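Household tidying by robot is the collecting and sorting of loose objects in a living room by a machine arm. It is considered harder than vacuuming, as each object needs its own grip.

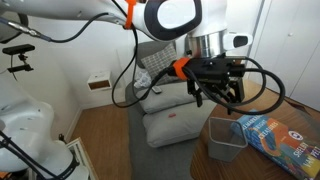 A crumpled tissue on a sofa is a common test object, together with a remote control or a paperback. According to Bleddyn Ruddock, the picking is nearly solved and the deciding is not: a machine cannot know which paper is rubbish. The Gavcombe trials, with 500 attempts in 20 homes, left this question open.

See also: Laundry folding by machine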